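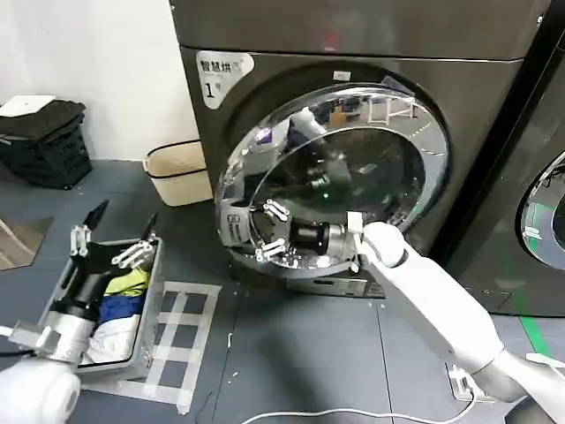

Machine number one, door open, basket on the left. White tape on the floor between them.

I've been asked a few times for our floor rules for two-armed robots doing laundry work. We keep them on one page at Rivadholm. Posting most of it as a thread.

Rule one is tape before power. Anything the robot has to stand near or reach over gets marked on the floor first. If a basket or a hamper gets moved, it goes back to its spot before the next run, even if the robot could cope with it being off.

Rule two: label the machine, then use the label. Logs say "unit 1", never "the left one". Left depends on who is talking. We lost most of an afternoon in March to that.

Rule three is about doors. A washer door is a hinge with a heavy piece of glass on it. The hand may push on the rim or pull on the rim. It may not push on the glass, and it may not hold the door and let the base drive at the same time.

Force limit at the door is set per machine and written down. Reginald Ferreira keeps the sheet. If you changed the limit and the sheet doesn't say so, you didn't have permission to change it.
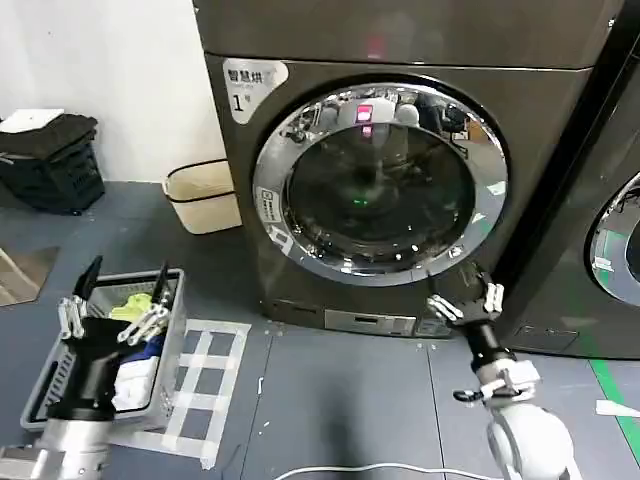 Rule four, one hand working and one hand waiting. When the left is in the clothes, the right holds still with the fingers open. Both hands can move together only on a task that has been signed off for it. So far we have signed off 9.

Rule five is cables. Any cable on the floor gets walked end to end before a run and the person who walked it puts their initials down. If the base is going to drive, the route has to be clear of it. Arms only, it can stay.

Rule six: people stay outside arm's reach plus one step while the arms are live. Not negotiable for a dropped sock. Stop the robot, pick up the sock, restart.

We went through 374 stop reports to write this version. The biggest group by far was somebody stepping in to fix clothing by hand.

Someone from Plalthorpe asked if we follow a published standard. We do a normal risk assessment first and these rules sit under it. They don't replace it - please don't copy this thread and call it your safety file.

Ezekiel Ruiz-Ortega wants a seventh rule on zippers and metal buttons near the door seal. I'm for it, but the wording isn't settled. Will add it here when it is.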